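Work and Automation, Unit 6
Handout: When part of a job is handed to a machine
Revised 8/27/24

Read this before the seminar. The case is the kitchen at Wattimena, a catering firm that cooks and packs meals for offices and day centres. Unit 5 dealt with warehouses, where the work had already been cut into small steps before any machine arrived. Kitchens are different. Most of the steps were never written down, and the first effect of automation was that somebody had to write them.

1. The workplace before

Wattimena employs 26 people in its preparation kitchen. On a normal day the kitchen sends out 1416 meals. Until the changes began, staff moved between cooking, portioning and washing up as the day required. The rota gave start and finish times and left the rest to the shift leader.

Two things follow from this. The jobs were varied, and people learned most of the kitchen within their first few months. It also meant that the heavy and dull work was shared out informally, and newer staff tended to get more of it. Keep both points in mind when you read claims about what was lost or gained.

2. What was brought in

Three changes were made, in this order.

The portioning line, supplied by Joltov, fills trays by weight. One person loads it and one person checks the trays as they leave.

The planning software, called Gitska, turns the day's orders into a task list. It sets the order of work and records when each task is marked as done.

The handling project, run with an engineering firm named Billska, is still going on. Its aim is a robot arm that can pick up and put away ordinary kitchen tools and small items. Staff carry out short tasks with a hand-held gripper, and the recordings are used to train the arm.

The third change is the one we will spend most time on, as it asks something new of the workers. With the portioning line they had to learn the machine. With the handling project the machine is meant to learn from them.

3. Teaching by doing

A session lasts under an hour. The worker picks up an item with the gripper, moves it, puts it down and starts again. Handles, bowls, lids and cloths all behave differently, and a grip that suits one will drop another. Staff told the project team quite early that the list of items was wrong: it was full of things that look typical of a kitchen and short of things people reach for all day.
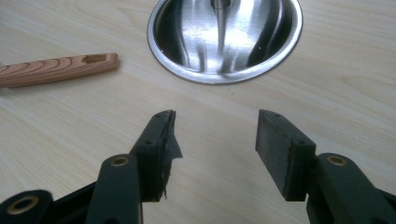

The list was changed in April, after a meeting between the shift leaders and the engineers. This is worth noting for the essay. The engineers knew how to record a movement well. The kitchen staff knew which movements mattered and which were hardly ever made. Neither group could have written the final list alone, but only one of them had the job of writing it in their contract.

Sessions were at first unpaid in the sense that they took place within normal hours and carried no extra rate. After a complaint, they were given their own line on the rota and a small supplement. By the end of the first stage, 237 sessions had been logged.

4. What changed for the people there

Pace. The portioning line runs at a steady speed. Staff who had been used to working fast and then resting found this harder than the managers expected. Others liked it – they said they went home less tired.

Skill. Portioning by eye was a respected skill in this kitchen. It now counts for little. Checking trays takes attention but earns less regard from colleagues. Working with the gripper is a new skill, though it has no grade and does not yet appear in any job description.

Discretion. The shift leaders lost the most here. Gitska decides the order of tasks, and a leader who wants to change it has to enter a reason. Several have stopped changing it, even where they think it is wrong.

Bodies. There is less lifting and less bending at the portioning station. There is more standing in one place. The gripper sessions use the hand and wrist in a repeated way, and the present rule is a break halfway through and no more than one session a day.

Numbers. No one has been dismissed. Two posts were left empty when people moved on, and the hours were not replaced. When a firm says that automation has cost no jobs, look at the empty posts as well as the dismissals.

5. Terms to know

Task and job. A job is a bundle of tasks. Machines usually take over tasks. What happens to the job depends on how the remaining tasks are put back together, and this is a decision made by managers, sometimes with staff and sometimes without.

Tacit knowledge. What people know how to do but would find hard to explain. The handling project is an attempt to collect some of this without asking for an explanation.

Work intensification. More effort in the same hours. It can happen with no change in the length of the day, for example when short pauses between tasks are removed.

6. For the seminar

Come ready to talk about the following.

Who should be paid for a recording that goes on being used after the worker has left?

The staff asked for the task list to be changed and it was. Would you call this consultation, or ordinary good sense on the part of the engineers? Does the difference matter?

Choose one task from a job you have had. Write down each step so that a stranger could do it. Bring the page with you, and mark the places where you were unsure what to write.

7. Assessment

The short essay is worth 100 marks. Use the Wattimena case and one other from Units 3 to 5. Do not retell the case – the marker knows it. Give most of your space to section 4 above and say plainly where you think the evidence is thin. Submit through the unit page in the usual way, with your reading list at the end.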